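Okay, I promised a few of you an update on the desk, and I have a cup of tea and a quiet hour, so settle in. This is going to be a long one for something with a top and two sides.

For anyone who missed the start of this: we took over the back room at Kincaid this spring, and it came with nothing in it but the gray striped carpet tiles and a very optimistic number of outlets. I wanted a proper wooden desk in there. I'd had enough of folding tables for one lifetime.

I found one in Skadton, at a place that clears out old offices. Pale honey-colored wood, a nice deep apron across the front, side panels instead of legs. I sat down at it in the middle of the shop, put both hands flat on the top and more or less lived there for ten minutes while the man did his paperwork.

It was $467 with delivery, and I know that's a lot for secondhand. I went home and thought about it overnight and then called them before they'd even opened.

The measuring was where I got myself in a knot. The floor plan for the room is in millimeters, so I did everything in millimeters to match, and the plan says that wall is 2860. Lovely. I taped it all out on the carpet and made a little cardboard chair.

Then I put a tape along the wall myself and got 2780. The boxed-in pipe in the corner isn't on the plan! The desk still fits fine, but the shelf I was going to squeeze in next to it does not, and I had already told everyone about the shelf.

So the shelf went to the hallway, where it holds umbrellas, and I've made my peace with that. The desk got the whole wall to itself, which it probably deserved all along.
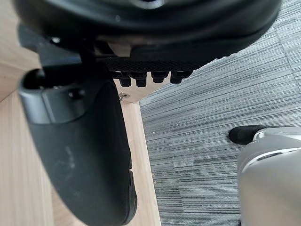 Got asked this a couple of times: do you need to take the old finish off before you oil a desk like this?
It depends what's on there. If water sits in beads on the surface, there's still a finish and oil won't soak in, so sand it back first. If the water darkens the wood within a minute or two, you can go ahead with a clean and a light sanding.

Mine was somewhere in the middle, beading at the back edge and soaking in right where somebody's forearms must have rested for years. I loved that part a little bit. I did think about leaving it alone.

In the end I sanded the whole top by hand, always along the grain, starting at 120 and finishing at 220. It took two evenings and I had dust in my eyebrows. Please wear a mask, even if you're only doing "a quick bit."

The oil is Osura, the clear matte one. A friend swears by it and I'd been on the fence between that and a hard wax. I put it on thin with an old T-shirt, waited, wiped off everything that would come off, and then wiped it again. My first try on the underside was too thick and stayed tacky for days, so I'm glad I practiced where only my knees would find out.

(And please lay your oily rags out flat outdoors to dry before you throw them out. They can heat up all by themselves in a heap. My mother drilled this into me and now I'm drilling it into you.)

One thing I would do differently is the order. I oiled the top, then decided the apron looked dull beside it, then the apron made the side panels look dull, and I ended up going all the way around the desk chasing a color match like a dog after its tail. Just do the lot in one go.

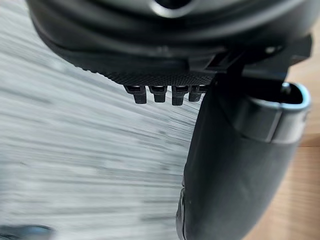

The Kincaid room, Jun 22, 2019.

Now, the brass. There's a small bracket on each side where the panel meets the apron, a little plate with a sort of hook hanging down, and I am unreasonably fond of them. The shop offered to swap them for plain steel corner braces "so they'd match anything," and I think I said no before he'd finished the sentence.

I cleaned them with warm water, dish soap and an old toothbrush and left it at that. I have a tin of polish from Irkent in the drawer at home and I got as far as opening the lid, but I like brass when it's gone a bit soft and sleepy. You can always polish it later. Putting the years back on is a lot harder.

The screws were another story. A couple of them turned and turned without ever getting tight, so I took them out, packed the holes with wood glue and toothpicks, let that dry overnight and trimmed it flush. They went back in beautifully. It's an old trick and it costs nothing if you have toothpicks in the kitchen.

Then the wobble! I tightened everything and it still rocked, just slightly, just enough to annoy you when you're writing. I blamed the desk for a whole afternoon. It was the floor – one carpet tile was sitting proud of its neighbor. I lifted it, scraped off an old lump of adhesive, pressed it back down, and the rocking stopped.
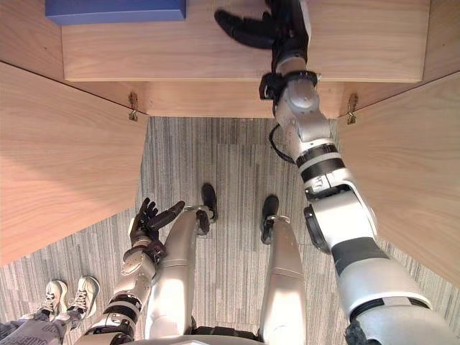
So that's the hard work done, and now I'm at the stage where I have to decide what's allowed to live on it. My rule for the moment is that the middle stays clear and anything with a lid can have a back corner. The rule has held for 4 whole days, a personal best.

I've been putting felt under anything with hard feet, too. The oil is dry to the touch quickly enough but it takes a few weeks to get properly tough, and I'd like the first scratch to be from something interesting.

Still to do: a lamp, a decent chair, and some way of keeping cords off the floor that doesn't involve me crawling around with tape. If you have a chair you love that doesn't cost more than the desk did, please tell me, I've been looking for weeks and my back would like a word.

I'll post again once the second coat goes on, probably at the end of June if the weather stays dry enough to keep the window open.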